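# Sorting crayons by color: worth it or not?

**plarnalico_mom** wrote:

We inherited a giant tub of crayons from my sister-in-law when her kids moved on to markers. I haven't counted but the tub says 1,000 on the lid and it was full. My two are six and four. Right now everything is dumped in one bin and they spend more time digging than drawing. My son wants a red, he can't find a red, he tips out the bin, and then I'm on the floor.

I'm thinking of splitting them up into small baskets by color. Does anybody do this and does it last longer than a day?

---

**EfthymiaM** wrote:

I do it at home and at the after-school room in Skudholm where I work. It lasts if you keep it loose. Don't try to make a basket for every color. At the start I had 6 baskets and it was a mess, because nobody agrees where turquoise goes. I went down to three and it has been fine for two years.

What I use now is small rectangular containers, the kind sold for desk drawers. Mesh is good. The little broken bits and wax crumbs fall through onto the table and you wipe them up, instead of having them build up in the bottom and stain everything.

---

**gus_in_olirbridge** wrote:

I'll be the one to disagree. We sorted ours, and my kids stopped mixing colors. They would grab one basket and the whole drawing came out green. With one big bin they pulled out odd colors they would never have picked and used them. Digging is part of it.

Also you will be the one sorting. The kids do it once and then it's your job.

---

**EfthymiaM** wrote:

> Also you will be the one sorting.

Not my experience. Ours like the putting away more than the coloring some days. But it has to be easy to see which basket is which. Three in a row at the back of the table, open space in front, and the loose ones get dropped in as they finish. 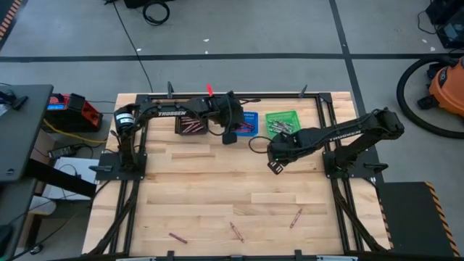

The reds and pinks go on the left, the grays and silvers go on the right, and the middle one takes the mixed colors, including the reds that don't fit with the others. It isn't strict. If a purple ends up somewhere else I leave it. The only one I keep an eye on is the gray basket. Those crayons get used least, and if they go in with the rest the kids push them aside and they end up on the floor.

I'd also say put the baskets at the far edge and not in the middle. In the middle they get knocked over by elbows and the paper has nowhere to go.

---

**tuhumury_tom** wrote:

Doesn't it bother them that the gray ones are in a green basket? My daughter would not stand for that. She's five and she moved every crayon in the house so that it matched what it was sitting in.

---

**EfthymiaM** wrote:

One girl asked about it. I said the basket was green because that was the color they had left at the store, and she accepted that. If yours cares about it, buy plain white ones and tie a piece of yarn on each.

---

**gus_in_olirbridge** wrote:

OK, but that's sort of my point. Now you're buying white baskets and yarn for crayons. A shoebox is free.

---

**athina_chrys** wrote:

I've tried both. A shoebox works until you have more than a couple hundred crayons in it, then the ones on the bottom never see daylight. The original poster has a full tub. I would not put all of it out, sorted or not.

Here's what I did in January when we had the same problem:

- Pulled out everything broken shorter than a thumb and put it in a bag for melting.
- Tested the no-wrapper ones on scrap paper. Some of the old ones barely leave a mark. Those went too.
- Kept 27 out on the table. I picked that number because it's what fit in the containers lying down.
- Put the rest in the closet and swapped some in when the kids got bored.

It took one evening. The swapping is what made the difference — a color they haven't seen for a month is like a new crayon.

---

**plarnalico_mom** wrote:

That closet idea is good. I hadn't thought of not putting them all out. Do you lay them flat or stand them up?

---

**athina_chrys** wrote:

Flat or leaning. Standing up in a cup looks nice but a cup tips over, and small kids pull out a fistful to get one.

---

**gus_in_olirbridge** wrote:

I can agree with the closet part. Fewer crayons, I'm all for that. I'd still put them in one box.

---

**plarnalico_mom** wrote:

Going with three baskets and most of the tub in the closet. Gus, if they start handing me all-green drawings I'll let you know. Does anyone have a good way to get crayon off a wood table? Asking for this afternoon.

---

**tuhumury_tom** wrote:

Baking soda on a damp cloth, light pressure, with the grain. Try it on the underside first.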